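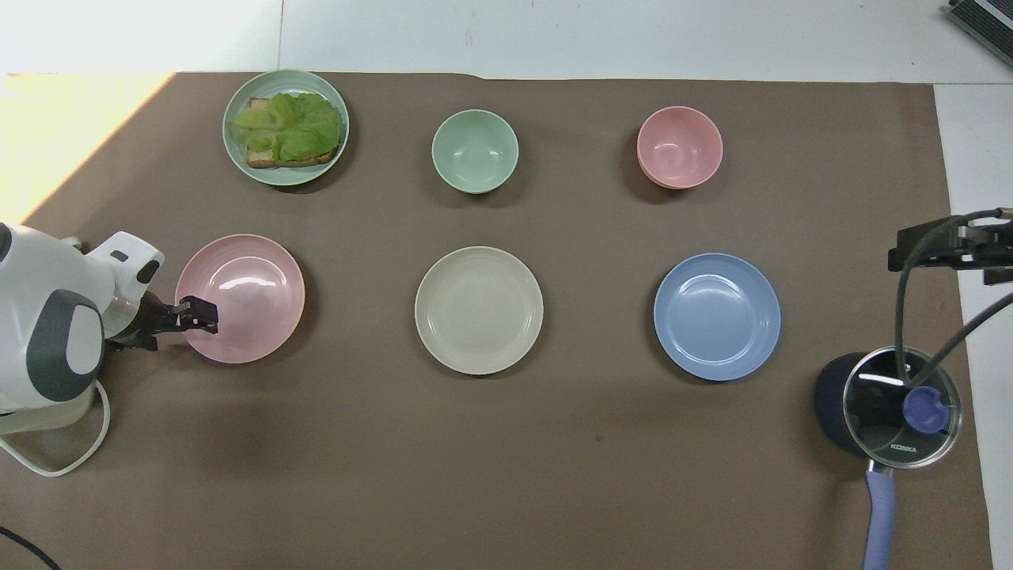
*Toast and lettuce on a green plate, with the rest of the plates and bowls empty.*

## The Notebook by the Phone

When Lizeth Giraldo's father came home to Esthorpe after his hip replacement, she did what any loving daughter would do and moved right into his spare room with two suitcases and a great deal of good intention. What she didn't have was any idea how many phone calls were coming. There was the physical therapist, the pharmacy, the surgeon's office, the very kind man who delivered the raised toilet seat (to the wrong house, at first), and her aunt Echeverri, who called every night at suppertime to ask whether he was walking yet.

By the end of the first week she had started a notebook, and if you're about to look after somebody following an operation like this, I'd start one too. Hers was a plain school notebook from the drugstore on Brunis Street, 100 pages, and she wrote in it from both ends. The front was for medicines, with the time of each dose and how he felt an hour later. The back was for questions, because they always seemed to come up at 2 in the morning and be gone by breakfast!

The walking went in there as well. His therapist wanted short trips, several times a day, and Lizeth paced them off with him: bedroom to kitchen, kitchen to porch, and then one bright November morning all the way to the Fava bakery on the corner and back, which she made out to be 156 steps each way. He sat down afterward and asked for his lunch as though he'd crossed the Alps.

There were bad days, of course. He got cross about the cane, and cross about being helped with his socks, and one evening the two of them didn't speak from the news until bedtime. She wrote that down too. When she read it aloud at his follow-up visit, the nurse asked how he'd been sleeping, and out came a whole story about the pain in his other knee that he hadn't mentioned to a soul.

He has an appointment about the knee next month. Lizeth has bought a second notebook, and her aunt still calls at suppertime.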